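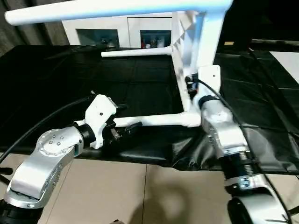

A customer in Stodport wrote to us that her Plurna chair was standing well for the first week and then started to rock on the kitchen tiles, and she asked if she must buy a new frame. In most cases she must not. Please go through this section first.

Last updated: October
By the Plurna guide team, Lelelbridge
Print this page
E-mail this page

Section 6. Levelling the chair and tightening the frame

You need the hex key from the parts bag, a soft cloth and a flat floor. The work takes almost 10 minutes. Do it once after assembly and again when the chair has been in use for a month.

CAUTION: Nobody may sit on the chair while a bolt is loose. Keep small children away from the open parts bag.

6.1 Finding the cause

1. Put the chair on a floor which you know is flat. Many kitchen floors are not, also in new houses.
2. Press with your hand on each corner of the seat, one after the other.
3. If the chair rocks only in one room, the floor is the cause. Go to 6.3.
4. If it rocks in every room, the bolts are uneven. Go to 6.2.

6.2 Tightening the bolts

1. Turn the chair upside down on a blanket or a carpet.
2. Loosen all frame bolts by half a turn. Do not take them out.
3. Turn the chair back on its legs and press the seat down firmly with both hands.
4. Tighten each bolt a little, then go to the opposite corner — never finish one side first.
5. Repeat until all bolts are firm. Stop when the key begins to bend.

Note: If a bolt turns without end, the thread is damaged. Order repair set 91 from Russo, our parts shop, and do not use the chair until it is fitted.

6.3 Adjusting the feet

1. Find the foot which does not touch the floor. A sheet of paper will slide under it.
2. Turn this foot to the left until the paper is held.
3. Check the other feet again with the same paper.

Note: The feet can come out by 6 mm at most. For a bigger difference in the floor, use a felt pad under the foot.

6.4 Cleaning the frame

Wipe with a damp cloth and a little washing-up liquid, then dry it. Do not use scouring powder — the scratches will stay. Small marks in the paint can be covered with the touch-up pen, also from Russo.

For the seat cushion and its cover, see section 7.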